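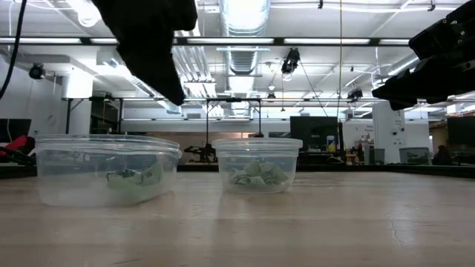 Two clear tubs, two small heaps of green, one well-used tabletop.

Home | Food | Rooms | Makers | Subscribe

THE TUB DRAWER

Everyone has one. The drawer that won't shut, full of clear plastic pots with no lids and lids with no pots. Gerardo Villa had 68 of them when he moved into his flat in Hedmont. He kept 9.

"I got them all out on the floor and was ashamed," he says. Fair enough. I went home and did mine. 53, and a lid for something I have never owned.

His rule is quick. One wide tub, one small round one, then repeats of the same two shapes. The wide ones for anything that wants to lie flat and be picked over. The round ones, narrower at the bottom, for a single helping or the odds and ends. They have to be see-through. If he can't see what's in it he forgets it, and then it is November and there's a smell.

Half full is fine, by the way. Villa gets quite cross about this. People cram things in, leaves especially, and wonder why they go to mush at the bottom. Leave room. Use two tubs – thats what they're for.

He buys from Suvum, a small shop behind the station, and from Gatti when Suvum has run out. Nothing fancy. Ateo do a nicer set with a heavier rim but it won't stack with anything else, so no.

And the table? Old pale wood, bare, wiped down after every job. Villa would never cover his. Cracks and all, he says, it's still the best place in teh flat to sort things out.

My drawer shuts now. Mostly.

214 shares | 17 comments

Contact us | © November 2019 | Back to top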